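Comparing two grippers on a soft bin — quick how-to

Wrote this up fast because Brodie McAlister asked for the steps and I keep losing my notes. It's for anyone with one arm, two grippers and a bench, who wants to know which gripper to keep on. We did it with the Wudier two-finger and the Jimetti soft one. Same arm, same overhead camera, same controller. Swap anything else and you're comparing two things at once.

What you need

Arm, bolted down properly. Both grippers with their adaptor plates. A camera that doesn't move. A paper bag, big, brown. Black tape. Four toys, different shapes and stiffness. A sheet of paper and a pen — yes really, the log file won't tell you why a pick failed.

Why a bag and not a tub

Tubs are too kind. Hard walls, flat floor, the fingers hit the side and you get a nice clean force spike. Paper gives way. It creases, it lifts with the toy, it hides the bottom half of things. If a gripper manages in paper it'll manage in the tub. Doesn't work the other way round, I tried.

Making the bin

Open the bag, roll the rim down and outwards till you've got a wide low bowl. Crumple it as you go, smooth paper springs back up. Then tape the rim so the folds stay put. Go all the way round, short bits, don't be stingy. First time I used far too little and the rim was creeping up into the camera view after a dozen picks.

Flatten the floor with your fist. Rips are fine, leave them in. Just use the same bag for both grippers or the second one gets an easier (or nastier) floor.

Setting up the arm

1. Mount gripper one. Check the plate screws, then check them again after the first few moves.
2. Set the tool centre point. Don't reuse the old one. The soft fingers on the Jimetti are longer than they look and I drove them straight into the table doing this.
3. Speed down to 50 per cent for the first pass. You can creep up later.
4. Set the floor height a touch above the paper. With the Wudier I left a 3 mm gap, less than that and it kept nipping the bag.
5. Camera exposure on manual. Auto exposure goes daft when the arm swings across a white bench.
6. Save the whole lot as a profile with the gripper name in it. I use Handari for the controller side, any of them will do profiles.

Loading the bin

Drop the toys in from hand height. Don't arrange them. Do want a bit of overlap though, so if everything lands neatly apart, tip it out and go again. You want one fuzzy thing, one hard and slippery thing, one floppy thing and one smooth fat thing.
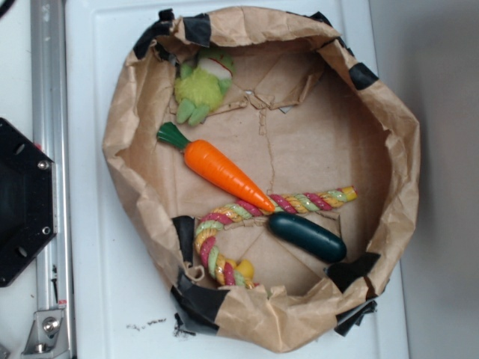 Bin loaded: frog, carrot, rope, cucumber. Rim taped down.

The rope is the one to watch. It's under the carrot tip and the cucumber both, so a rope pick can drag the others with it. Decide before you start if a drag counts as a fail. I count it as a fail if a second toy leaves the bin, otherwise not.

The frog was partly tucked under the rim on this load. Leave it like that. Two stiff fingers have to come in at a slant, soft ones can push the paper back a bit.

Running it

300 attempts per gripper, split over all the toys. Sounds a lot, it's an afternoon if nothing jams. Reload by hand once the bin's empty. Any attempt over 90 seconds, stop it and write "timeout".

For each attempt put down: toy, picked or not, dropped on the way or not, paper caught or not. That last column turned out more useful than I thought — the Wudier got most of its misses from pinching bag along with toy. Then swap gripers, load the other profile, redo the tool centre point anyway, go again.

What we got

Wudier was quicker and better on the carrot. Clean grip over the ribs, no wobble. Jimetti won on the frog by a mile and was less bothered by paper. Cucumber was a draw, both let it roll. Rope was bad with everything, though the soft one at least failed gently.

We've kept the Jimetti on for soft bins and the Wudier for tubs. Your bench might disagree.

Bits that went wrong

Arm stops halfway down: collision limit too tight, paper pushes back more than you'd think.
Camera loses the cucumber: dark green on shadow, move the light before you touch teh settings.
Soft fingers slipping late in the day: wipe them. Paper dust.

Still want to try the Pană fingertips in June if they turn up. Will add the numbers at the bottom of this page when I've got them.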